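Why Do We Make the Bed?

You spend a lot of your life in bed. If you sleep ten hours a night, that adds up to more than 151 days in a year. It makes sense to look after the place where you do it.

What is a duvet?
A duvet is a big, soft bag filled with feathers, wool or man-made fluff. The filling traps air. Your body warms the air, and the trapped air keeps you warm. Most duvets go inside a cover, which can be washed like a shirt.

Why does the bed fill up with stuff?
A bed is wide, flat and easy to reach, so people put things down on it. Toys, boxes, bags and cloths can pile up during the day. They all have to come off before bedtime.

How to clear and make a bed
Start with the small things, such as boxes and tissues. Put trash in the trash can. Take toys back to their shelf. Fold any loose sheets. Ask a grown-up to move chargers and cables. Last of all, hold two corners of the duvet, give it a shake and pull it up flat.

Try it on Saturday and time yourself. Can you finish in 18 minutes?

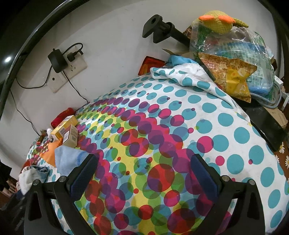 A bed with a dotted duvet, small boxes and a crocheted toy bird on top of the pile.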